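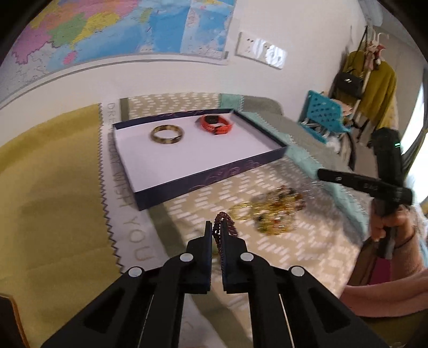
Austra Lūse thinks the ending gives away too much, and she told me so before the lights were even up at the Skorkdale screening. I'm still arguing with her about it (by text, mostly), so you can take this little news item as coming from someone with a side to defend.

Anyway, the news! The Ferry Winter, the Drerkcombe-made drama that played to a full house last June, is coming back to the big screen for two nights only. The Pririer has it on Tuesday, January 11, 2022, and again the night after, both at 7:30. It's the longer cut this time, with the harbor scenes put back in, and there's a new set of English subtitles. The old ones had the grandmother calling everyone "sir," including her own daughter, and I'm a bit sad to lose that.

If you missed it the first time, the story follows two sisters who take over their father's ferry the winter after he dies. The older one wants to sell. The younger one keeps making the crossing in worse and worse weather, often with no passengers at all, and won't say why. There isn't a lot of talking. There's an awful lot of fog, and a long dinner scene I could happily watch on a loop. It runs slow in the middle – I did look at my watch once – but the last half hour had me gripping the armrest.

The Pririer's small room only has 80 seats, so I'd book ahead if I were you. Tickets go on sale at noon on Friday at the box office and by phone, and they're holding 30 seats for walk-ups each night. Doors open at seven. The cafe will be open before the film but not after, so get your pie early.

Dwivedi, the group that's been paying for the restoration, says it has raised 3089 dollars toward cleaning up the sound, and there'll be a bucket by the door if you want to chip in. The sound could use it. I lost a whole conversation on the dock last time under what I took to be wind and Austra swears was a generator.

No word yet on whether the longer cut will travel to Skorkdale. I've asked, and I'll post it when I hear back.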